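Home | News | Visits | Library | Contact

Print this page | E-mail this page

Visit report: Begay open day, Flonddale site

Posted 2022-08-01

The Flonddale site of Begay opened its molding hall, finishing area and handling room to outside visitors for one afternoon. Our group went mainly for the handling room. Several members run short belt conveyors between a finishing step and a storage step, and the layout of that transfer was on the agenda of our last meeting. The notes below follow the order of the tour. Dimensions are left out where the company asked us not to publish them.

Arrival and safety

Visitors sign in at the gatehouse and walk to the main building along a marked path. Safety glasses are issued at the door. Shoe covers are not required on this side of the building, but they are on the laboratory side, which was not part of the tour. The group was split into parties of four. The introduction in the canteen took longer than planned, so the later parties had a shortened walk through the molding hall and full time in the handling room.

Photography was allowed in the handling room only.

Molding hall

The hall has one row of injection machines, with material drying at the north end and a tool store at the south end. Natural and white materials are kept on the machines nearest the dryers. Colored work is run at the far end to keep the purge waste separate. Regrind is accepted for some customers and refused for others, and each machine carries a tag showing which rule applies to the current job.

Tools are changed from an overhead hoist. The tool store uses fixed locations, each with a painted outline, and a tool that has not been cleaned is not allowed back on its shelf. We were shown the record card for one tool, which had reached 2,000 cycles since its last strip-down and was due out at the end of the run.

Cooling water comes from a shared loop. One visitor asked about summer temperatures in the hall. The answer was that cycle times are lengthened on the worst days and the plan is adjusted to suit.

Finishing area

Parts arrive in finishing in bulk boxes. The work is gate trimming, a visual check and, for some parts, a gauge check on the bore. Bore gauges are plain pin type, go and no-go, kept in a drawer with foam cutouts. The gauge drawer was the neatest thing we saw all afternoon. Calibration is sent out to Gosmont every November, and a second set covers the gap.

White parts are the most troublesome in finishing. Any mark from a bench, a glove or a dirty box shows immediately. The company has moved to smooth bench tops and has stopped using cardboard for open storage of white work. Dust from cardboard was given as the largest single source of rejects before the change.

Handling room

The handling room is used for trials of part transfer and storage before a layout is put into production. The belt conveyor stands directly against the wall, with all access from one side. It has a dark green belt and aluminum side rails, the near one deeper than the one at the wall. Blue plastic bins sit below the near rail, so the transfer distance from belt surface to bin is short. White parts with a central hole are used for the trials.
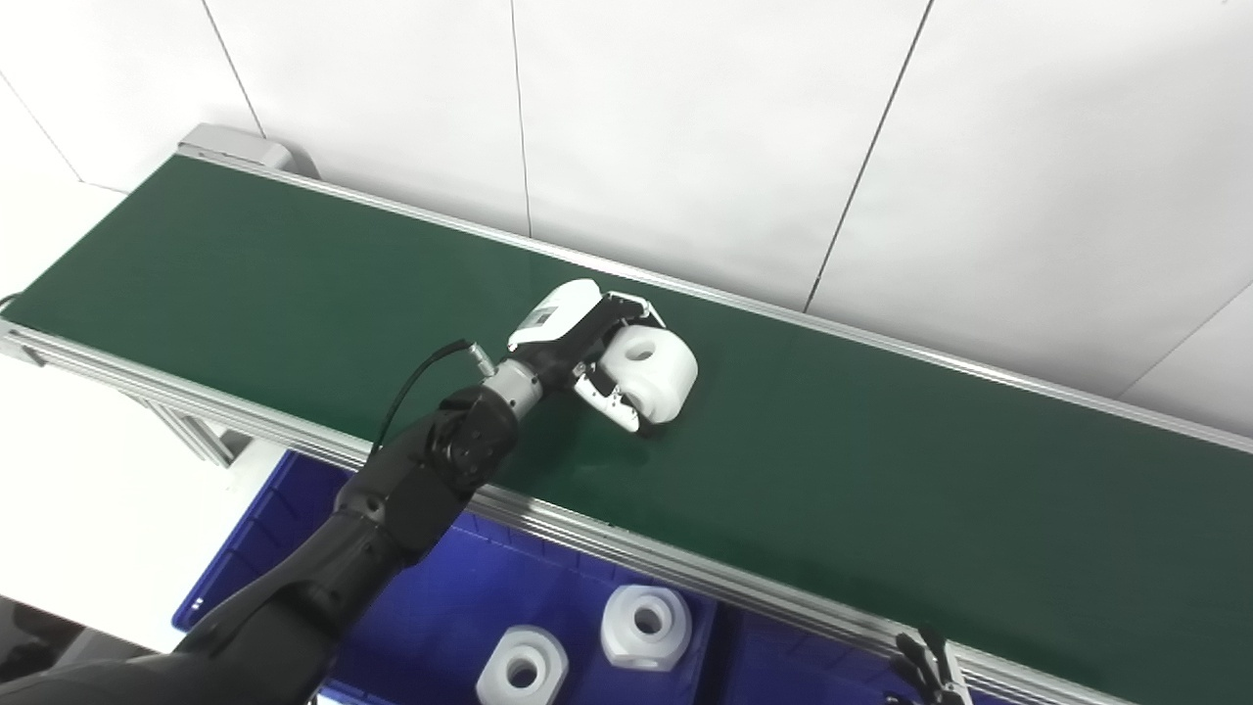 The choice of belt color came up in the questions. A white belt is the default in much of our own work, usually for historical reasons, and it makes white parts hard to see. On dark green, both the outline of a part and its hole stand out without special lighting. The company had tried black as well and found that lint was visible on it all day, with more time spent wiping than the color was worth. Green was the compromise. The matte surface also keeps glare from the ceiling lights down.

Cleaning of the belt is done with a damp lint-free cloth and then a dry one, belt stopped, at the start of each session. No solvent is used. The written instruction is a single page and hangs by the door. It states who may remove the rear rail, which has to come off for tracking adjustment. With the conveyor against the wall this is the main drawback of the layout: the whole unit must be pulled forward before the fasteners can be reached. The room supervisor accepted the point and said that the space gained in front was worth it. Tracking has been adjusted three times in the life of the present belt.

We spent some time on part shape. A part with flats will stay where it is put on a stopped belt. A round part may roll if it is set down on its curved side, particularly at start-up. The practice at Flonddale is to set every part down with a flat or end face on the belt and to ramp the drive up slowly. Side guides were considered and rejected. They would hold the parts in but would also raise the height of the near edge, and every part has to pass over that edge on its way to a bin.

Bins and bin position

More was said about the bins than about the conveyor, and this was the more useful part of the visit for most of us.

The bins are stock items bought from a supplier in Skultthorpe. Their inner walls are ribbed. The ribs stiffen the wall, and on the bench they have a second effect in that a flat-sided part pushed against the wall does not stick to it when the bin has just been washed. On the other side of the account, dust collects at the foot of each rib, and a flat cloth does not reach it. A brush is used instead. One visitor reported the same problem with gray bins of a similar pattern, and had gone over to smooth-walled trays for white work.

Bins are placed side by side in front of the conveyor, partly under the rail. Pushing them in under the conveyor saves floor and removes the gap into which parts used to fall. It also puts the rear of each bin in shadow. A person looking down from the belt side can miss a part lying at the back, and the rule is therefore to draw the bin fully out before declaring it empty. The rule was written after a small batch was shipped short.
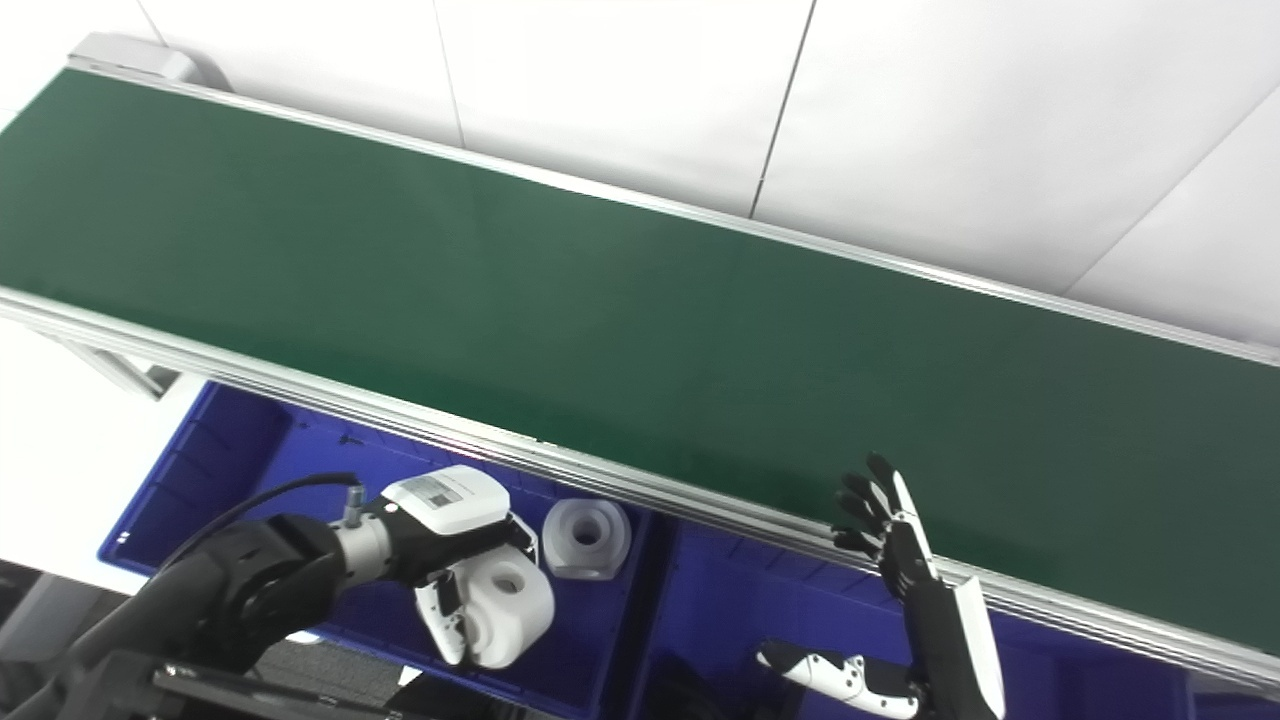 Fill level is set by part height and not by weight. The limit for the trial parts is 28 to a bin, which leaves them in a loose layer and avoids rubbing. Above that, parts rest on each other and the faces begin to show fine scratches. For production work the figure is set separately for each part number and printed on the job card. Several of us questioned whether a fixed number could be held in practice when parts are dropped instead of placed. The company's position is that parts are always placed, and that a drop from rail height onto another part is treated as a defect even if no mark can be found.

Color coding of bins was also discussed. Flonddale uses blue for good parts at every stage. Red is reserved for rejects and is not stored in the handling room. A part on hold goes into a blue bin with a yellow card, a practice that two visitors considered weak, as the card can fall out. A yellow bin would be the obvious answer. We were told that it had been priced.

Wall and floor

The wall behind the conveyor is made of large white panels. The company prefers panels to painted block for rooms where equipment is moved often, as a damaged panel can be exchanged in a morning. The joints are left accessible and are wiped down with the rest. White panels do return a good deal of light onto the rear half of the belt. Against that, every scuff shows.

The floor is dark gray and is not marked out in this room. Marking is applied only when a layout is approved and moved to its final place - up to that point positions are recorded on a drawing, with the conveyor feet as the reference.

Points raised in discussion

Rail height against bin height. The question was whether the near rail could be lowered to the level of the belt surface. The reply was that the rail also carries the belt bed and cannot be cut down, but that a shallower profile exists and will be tested.

Static. Dry air in winter makes light parts cling to the belt and to bin walls. Flonddale has not measured it. A visitor from a packaging firm recommended a passive brush at the discharge end and offered to send a drawing.

Noise. The drive was quiet enough for normal conversation at the side of the conveyor. The molding hall next door was louder with the door closed.

Labels. Bins in the handling room carry none during trials. In production the label goes on the short end, outside, where it stays visible when the bins stand next to each other.

Items for our own follow-up

- Obtain the profile data for the shallower side rail.
- Compare green and white belt samples under the lighting in our own workshop, using trimmed white parts and at least one round part.
- Check existing bins for dust at the foot of the ribs.
- Ask whether the one-page cleaning instruction can be shared with members.

Practical information

The site is reached by the Skultthorpe road. Parking is limited and the overflow area is unpaved. The next open day is planned for November and will include the laboratory, with shoe covers supplied. Places are allocated through the visits page, and members who missed the molding hall because of the late start have been offered first choice.

Print this page | E-mail this page

This site uses cookies to remember your settings. By continuing to browse you agree to their use. Accept | More information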